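Backwash chair: towel over the back or not?

kusum_m
Posted July 2008

I have taken on the back half of a salon in Hillcombe and I'm trying to settle how we set up between clients. There is one shampoo chair with a separate basin on its own stand. The girl who works with me leaves a towel hanging over the back of the chair all day. I was taught to put a clean one out when the client sits down and take it away when they get up. She says it saves the chair back from dye and drips. I say it looks as if someone has just left.

Which do you do? Also, does anyone have a good way of cleaning a light coloured backrest? The last owner used something that took the shine off.

Kusum Malhotra

toltwood_hair
Towel over the back, always. Dark ones for colour days, white ones the rest of the time. I change it after every client, so I don't see what looks wrong with it. A bare chair with a brown tide mark on it looks a lot worse.

pinandcomb
Same as toltwood. We get through a lot of washing but the chair is nine years old and still decent.

javik
Disagree with both of you. If it hangs there it gets used for everything. People wipe their hands on it, wipe the basin rim with it, then the next client leans on it. I have watched it happen in every place I've worked. Keep the towels folded on a shelf and bring one over when you need it. For the chair back get a clear cover, they cost very little and you can wipe them down.

toltwood_hair
That is a staff problem though, and the towel can't help it. If people are wiping the basin with it, give them a cloth for the basin.

javik
I did give them a cloth for the basin. It's still in its packet.

kusum_m
We had a clear cover at my last place. Clients' necks stuck to it in warm weather and it crackled whenever they moved. I would sooner have the towel.

s_chaudhary
Mobile hairdresser for 3 years, now back in a shop, so I have tried most things. For the light backrest: warm water, a small drop of washing up liquid, soft cloth, then go over it again with plain water and dry it. Do it every night. Do not use anything with bleach in it or the spray they sell for kitchens. If there is dye on it, get it off straight away with colour remover on a bit of cotton wool, and try it low down at the back first.

On the towel, I'm with Kusum. Out when they sit, off when they get up.

Sneha Chaudhary

kusum_m
Thank you Sneha, that is very clear. I think it was the kitchen spray that did it.

Can I ask about the basin as well while people are here? It's an oval one and the tap is a high curved one that comes over towards the chair. I find the water lands further forward than I want.

pinandcomb
Move the chair, not the basin. The plumbing won't thank you. Ours is five inches closer than where the fitter put it.

yeoh
I fitted out two shops and had this in both. With a high curved tap the chair needs to be close enough that the neck sits in the dip without the client having to shuffle back. If they have to shuffle, they end up sitting on the small of their back and the water goes down the collar. Sit in it yourself and get someone else to run the water. Then mark the floor with a bit of tape where the feet of the chair are, because it will creep.

I'd turn the pressure down too. There is usually a valve under the basin.

For what it's worth we leave the towel over the back. Grey hides most things and we have a light chair like yours, so it gets one. It comes off at closing and goes in the wash with the rest.
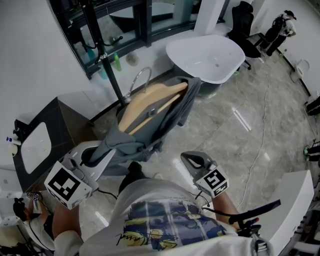
The other thing I would say is keep your bottles away from the basin end. We had shampoo on a ledge beside it for the first month and every one of them had a ring of gunk underneath. Put them on a shelf or a counter you can reach in one step and wipe them when you wipe the chair.

toltwood_hair
Good point about the tape. Ours creeps towards the wall.

javik
Grey hides most things is exactly my objection.

yeoh
It gets changed, Javik. I buy them in bulk and there are 300 in the cupboard. There is no shortage.

kusum_m
Tried it this evening with Sneha's method and the chair has come up better than I expected. The dull patch is still there but it's even now. Moved the chair in by 2 inches and that has sorted the water. Tape is down.

We have agreed on a towel over the back on colour days and folded on the shelf the rest of the time. She isn't happy and neither am I, so we'll see how it goes until August.

s_chaudhary
Glad it helped. Don't forget the underside of the headrest part, people always miss it.

Comments (3)

Lin P.
Found this while looking for how to get tint off a cream chair. The cotton wool tip worked on mine, but I had to go over it twice.

barberette
We use paper ones and throw them away. Expensive but no arguments.

Moira
Does the washing up liquid work on the arms as well? Mine have gone sticky.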